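Orkitz project, minutes of the November meeting

1. Simulation results. The policy was trained on 1000 simulated episodes and tested on 139 new starting positions of the black object. The group agreed that the light gray box stays on the table in all test runs.
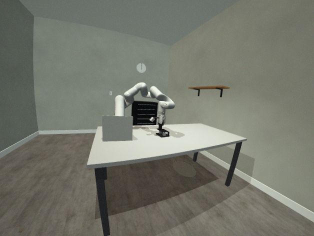

Page last changed: November, 16:00

2. Comparison with Ranura. The Ranura method needs fewer episodes, but its grasps from above are less stable. Gikness will repeat the test with the same positions.

3. Next steps. Kovács will send the corrected contact settings. The shadows in the rendering will be varied in the next training set.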